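Section 3. Setting Up the Line Pressure Monitor

This section covers first-time setup of the Prirnasura line pressure monitor on a low-pressure gas distribution main. Read it through before you open the valve box. Work on the main itself must be done by a crew approved by the pipeline operator.

Before you start

You will need the monitor, the sealed battery pack, the Vimusia adapter fitting, a leak detection solution and the site sheet issued by your dispatch office. Check that the site number on the sheet matches the tag on the valve box. If the two differ, call dispatch and wait.

CAUTION: Do not use the adapter on transmission lines. It is made for distribution mains only.

Mounting and connecting

1. Close the isolation valve upstream of the test port.

2. Bleed the test port slowly until the gauge reads zero.

3. Thread the adapter into the port by hand, then tighten it with a wrench. Do not use thread tape on the Pellegrini type seal, which comes with its own gasket.

4. Attach the monitor with the display facing up.

5. Open the isolation valve a quarter turn and brush leak detection solution over every joint. If bubbles form, close the valve and go back to step 2.

6. Open the valve fully.

NOTE: On older boxes the lid may not clear the antenna. Use the short antenna - it is packed under the foam insert.

Registering the monitor

1. Hold the side button until the display lights up.

2. Enter the setup code 1229 and press the button again.

3. Select the operating region. Units shipped before July show the old region list and must be updated first.

4. Wait for two readings to appear. The monitor sends both to the Tosis server and shows SENT when they have been accepted.

5. Write the last reading on the site sheet.

If SENT does not appear after three tries, move the antenna away from the lid and repeat step 4. The monitor keeps its readings in memory while it is offline, so the pressure record is not lost.

Figures
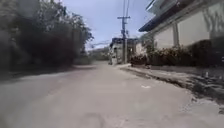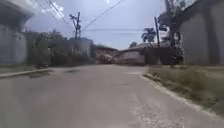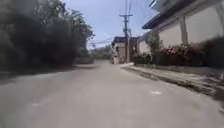
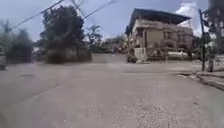
Figure 3. Road views, concrete and asphalt surfaces.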